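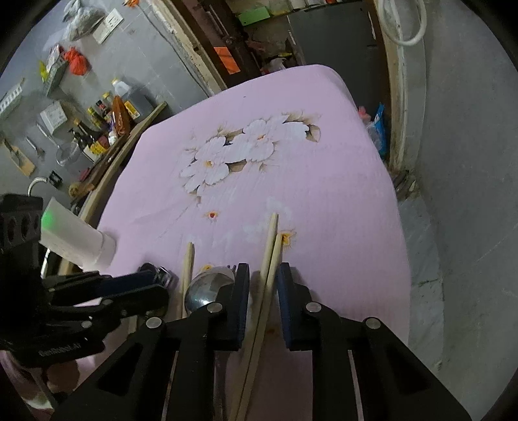 Chopsticks and a spoon on a pink flowered tablecloth.

MEDIA RELEASE
2/1/25
For immediate use

Amirex brings the everyday table back with new cloths and a borrowing library for cutlery

Amirex, a small maker and seller of table linen, today announces the opening of its Table Library, a service where households can borrow tablecloths and cutlery for family meals, birthdays and community lunches. The library opens with 50 sets for lending. It is located in the Amirex shop at Teton Arcade, in the former shoe repair premises beside the stairs.

The idea of the library is simple. Many people like to eat together, but they do not have enough spoons, or their only tablecloth is too small, or it has a stain which does not come out any more. To buy everything new for one lunch is expensive, and afterwards the things stay in a cupboard for years. With the Table Library, a person can take home what is needed for one meal, use it, wash it and bring it back.

Each set is packed in a cotton bag and contains one tablecloth, chopsticks, spoons, forks and a printed card with washing instructions. Sets are prepared for small tables and for long tables. Knives are not included at this stage.

"In my mother's home the cloth came out of the drawer when somebody visited, and the colour of the cloth told us children how important the visitor was," said Yuzhen Gu, founder of Amirex. "Pink was for relatives. White was for people we had to be careful with. I would like that more families have this small pleasure, also the families who live in one room."

Flowers on the table

The tablecloths in the library come from the Wivo range, which Amirex has been selling since June. The range is made of printed cloths with large blossoms in white, yellow and orange, on plain light colours. Pale pink has been the most requested colour so far, followed by a soft green. All the cloths can be machine washed at low temperature and should be dried in the shade, so that the pink does not fade.

Some cloths in the range have rounded corners. Amirex chose this shape after customers with small children explained that a square corner hangs down low and is easily pulled, together with the soup. Rounded cloths are a little more slow to sew, and the company asks customers to be patient if their size is not on the shelf.

The flowers are printed in a loose drawing style, with thin lines like those from a pencil. A plain bowl or a pair of wooden chopsticks looks good on such a pattern, and Amirex recommends to keep the rest of the table quiet: no runner, no placemats, and if possible only one kind of plate.

Chopsticks, spoons and forks together

The library lends mixed cutlery on purpose. At most of the meals that Amirex staff attended while preparing the project, there were guests who eat with chopsticks, guests who prefer a fork, and guests who change in the middle of the meal. Yuzhen Gu considers that a host should not have to ask.

The chopsticks are wooden and the spoons are metal. Borrowers are kindly requested to wash the chopsticks by hand with a little detergent, rinse them well and dry them standing in a glass with the tips up. They should not be left in water overnight. Spoons and forks may go in the dishwasher. If a chopstick is lost, the other one should still be returned – Amirex keeps a box of single chopsticks and makes new pairs from it.

A short guide to setting the table is included in every bag. It was written by Milagros Chambi, who manages the library and who worked before in the kitchen of a school. The guide starts with the cloth, which should be shaken outside and laid while the table is still completely clear. Then come the bowls, and the cutlery is placed last. For a big group, Ms. Chambi suggests that chopsticks, spoons and forks are simply put in the middle of the table and each guest takes what he or she wants.

"People worry too much that the setting must be correct," said Milagros Chambi. "At the school we had 125 children at lunch and I can say that the food was eaten in all cases. Put the spoons where hands can reach them. If you have time left, iron the cloth, but only the part that everybody sees."

How to borrow

Membership of the Table Library is open to any adult living in the neighbourhood. There is no yearly fee. A set for a small table costs $3 for each loan and can be kept for up to one week. Long table sets should be reserved in advance, especially before holidays, and their price depends on the number of guests. Members leave a refundable deposit at the first loan, and it stays valid for the next ones.

Cloths must be returned washed, but ironing is not required. Stains from turmeric, beet or soy sauce should be mentioned at the counter. Amirex does not charge for ordinary stains, and cloths that can no longer be lent will be cut and sewn into napkins.

The company hopes to have 100 sets on its shelves by next winter. To reach this number it is also accepting donations of metal spoons and forks in good condition. They do not need to match. Donations of chopsticks can be accepted only if they are new and still in their package.

Table-laying mornings

To accompany the opening, Amirex will hold a series of free table-laying mornings in the shop. Visitors can try different cloths on a real table, see how a pattern looks with their own bowls (please bring one or two from home), and learn how to fold a large cloth alone without letting it touch the floor. Tea will be served by Shawky, the bakery at the other side of the arcade, which also bakes the sesame biscuits for the occasion. Places are limited by the size of the room, and children are welcome with an adult. The programme can be collected at the counter.

About Amirex

Amirex designs and sells tablecloths, napkins and kitchen towels for everyday use. The company was founded by Yuzhen Gu, who began by sewing cloths for neighbours on her own dining table. Its products are sold in the Teton Arcade shop and at weekend markets.

Media contact

Milagros Chambi, Table Library, Amirex, Teton Arcade. Interviews with Yuzhen Gu can be arranged in English or Mandarin. Sample cloths are available for photography on request, and we ask that they are returned folded.

– End of release –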